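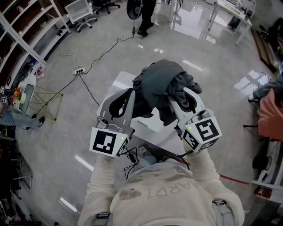 Garment Care and Handling, Unit 4
Folding and sorting dark clothes: notes for the Monday group

In the last unit we spoke about washing labels. Today we come to the part which many students think is too easy, and then they lose most of their marks there. Please read these notes before the practice.

1. The surface

A flat table in a light color is best for dark garments. On white you see the edge of the cloth at once, also the lint and the loose threads. On a dark table a gray sleeve can hide under the body of the garment, and you find it only when the fold is finished and one side is too thick. Wipe the table first. If you work standing, the table should come to a little under your elbow.

2. Finding the shape

A garment from the basket is a crumpled piece and you don't know yet where is the top. Do not pull at it from two sides. Lift it with both hands from one point, let the rest hang, and look for a seam. The shoulder seam is the most useful, then the waistband, then the hem. When you have one seam, slide one hand along it until you come to a corner. Now you have two points and the garment opens almost by its own weight.

Thin knitted cloth stretches when it is held by one point too long. For these pieces lower the garment to the table early and open it there.

3. The fold

We use the Trornard fold in this course. Front side down, sleeves in, sides to the middle, then from the hem up in 2 steps. Smooth with the flat hand — not with the fingertips, which leave small lines in soft cotton. Trousers are folded leg on leg first, and the rest is the same.

In the older handout from Veltitz the sleeves go in after the sides. It is also correct, but please do not mix the two in one pile.

4. Sorting

Dark gray and black look equal under ceiling lights. Compare them near a window, or put one on top of the other. Piles are at most 20 pieces. The laundry in Trorkstead, where you go in March, handles some 2,000 pieces in a day, and a pile which leans will be sent back to you.

For the practice

Bring three dark garments of your own, clean, not ironed. One should be with sleeves. Work in pairs and change places after each garment.

Reading: Gashi course book, the chapter on knitted cloth. The table of fabric weights at the end is not needed for the test.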